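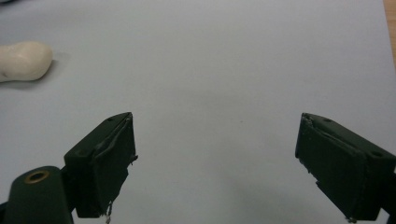 Home | Posts | Replies | Media | Following

Filed under: Robotics, Events

Spent most of Tuesday at the Tastach open day in Drestwood. It's an automation shop that does small-batch work for other companies. Posting my notes as a thread while I still remember what was said.

Getting there: the building is behind the Hustgate depot and the sign is only on the side facing the rail line. I drove past it twice. If you go to the next one, use the second gate and park on the gravel.

They split us into groups of 6 and each group got a bench with one of their people. Mine was the hand tools bench. The other group I could hear was at the palletizing cell, and that was loud enough that our guide had to stop and wait a few times.

The hand tools bench is where a person holds a gripper in one hand and does a small job with it. The recordings go into training the arms later. I had read about this way of working but had never held one of the tools.

The job they had set up was modeling clay on a sheet of paper. Pick up a lump, move it, put it down, let go. You go again with the lump in a different spot or turned a different way.

I asked why clay. The guide said customers keep asking for dough, putty and gaskets, and clay is the cheapest thing that gives you the same trouble. It changes shape when you squeeze it, so your second grab is never quite the same as your first.

My first try was bad. I squeezed as hard as I would with pliers and left two flat sides on the lump. The guide said everyone does that. You have to stop closing well before your hand wants to.

The other thing I got wrong was the angle. I kept coming straight down from above. The better way is to come in low with the fingers on either side and close them slowly. By my fourth try I could lift it and set it down without mashing it.

Letting go is harder than grabbing. The clay sticks a little to one finger and comes back up with it when you pull away. You open wide, wait a second, then back off in a straight line.

About the tool itself. It's heavier at the front than I expected and my wrist was tired in a few minutes. The fingers are dark green blocks with dark padding on the inside faces. The padding on the one I used was wrinkled and frayed along the edge, so it gets plenty of use.

Someone in my group asked how long the padding lasts. Answer: 519 sessions on the last set, and they had planned to change it well before that. They keep a tally on a clipboard at the end of the bench. I liked that it was a clipboard.

Worn padding does matter, according to the guide. A loose edge can pick up bits of clay and drop them on the next pass. They said they would keep some of those recordings anyway, as the arms in real plants don't have new padding every day either.

Paper: they use plain sheets and change them when they get too marked up. A light colored lump on a pale sheet is not easy for software to pick out, and they do that on purpose for part of the set. Other days they use a darker backing.

I asked if the arm could do the clay job yet. They ran it for us on the next bench over. It picked up the lump cleanly on the first go, then on the second it closed too early and pushed the lump along. They let it run again without touching anything and it got it.

I appreciated that they showed the miss. I've been to demos where the one part gets lifted the same way all afternoon and you never get to ask for another.

Next stop was Mugo, their scheduling software. A screen shows which bench is doing which job and what is waiting. I can't say much about it. It looked tidy and the person showing it was clearly used to talking to plant managers, and I am not one.

There was a short Q&A at the end. Most of the questions were about cost and they mostly said it depends on the job. One useful number – they quote 4 weeks from first sample to first trial for a simple pick and place. Soft parts take longer and they wouldn't say how much longer.

Somebody asked about jobs. The answer was that the bench work is done by people they hired from packing lines nearby, and that it's paid hourly. I would have liked to hear from one of them, but the benches were staffed by engineers for the day.

Practical stuff if you're thinking of going: closed shoes are required and they check at the door. Safety glasses are handed out. Coffee is free, lunch is not. The hand tools bench had the shortest line after 2, so do the palletizing cell first.

They plan to hold another one in December. Sign-up was by email last time and the morning slots filled first.

I'm going to write up the palletizing cell in a separate thread once I've sorted my notes – I only got ten minutes there and need to check a couple of things with them before I post it.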